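Do Hire Boats Bring Money to a Canal Town? A Look at Plimevberg

Student project report by Shahla Najafi
Project supervisor: Zerrin Aydoğan
November 24, 2021

Print this page | E-mail to a friend

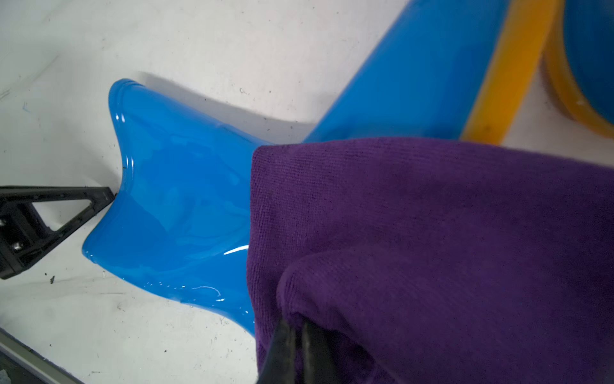

1. Why I chose this question

When Prangate opened its hire base at Plimevberg, the town was told to expect full cafés and a longer season. I grew up near the canal and heard this repeated so often that I stopped asking where it came from. My project tries to find out whether the claim stands up. My short answer is that it might, but the evidence offered so far is thin.

2. What I was given

The company's leaflet says the base brought 3000 visitors to the town in its first season. I asked how this was worked out. The reply was polite and explained that it covered "all guests and associated footfall". I asked what associated footfall meant and did not get a second reply.

The lock records are less exciting. They show 456 hire boat passages through Skundness lock over the same season. A passage is one boat going one way, so a crew that goes up and comes back is in the book twice. The records do not say how many people were on board, or whether anyone got off.

3. My survey

In October I handed out a questionnaire at the moorings and in the shops on the main street. I got 134 usable answers. Most boat crews said they had bought something in the town, usually bread, milk or a drink. Fewer had eaten a proper meal ashore. Several told me they had done a big supermarket shop before they picked up the boat, which does not help Plimevberg much.

I also spoke to the owners of 5 businesses. The Naseri bakery was the only one that could show me takings for both years, and these were up in the school holidays and flat otherwise. The others said trade was "better" or "about the same" and I could not get further than that. The pub had changed its opening hours between the two years, so I left it out of the comparison.

4. Problems with my own work

October is late in the season. The people still out on boats then are mostly retired couples, and families may spend quite differently. People also tend to say they spent money when a student with a clipboard is standing outside the shop. I should have asked for amounts as well as yes or no.

5. What I think it shows

Hire boats bring some custom, mainly to food shops close to the moorings. I found nothing to support the visitor figure in the leaflet and I don't think the council should repeat it when it decides on the new pontoon. A count of people stepping ashore during one week in summer would be cheap and would tell us more than my survey does. Zerrin Aydoğan has suggested that next year's group could take this on, and I have left my questionnaire and the lock figures in the project folder.

Share 5 | Comments 0

This site uses cookies. By continuing to browse you agree to our use of cookies.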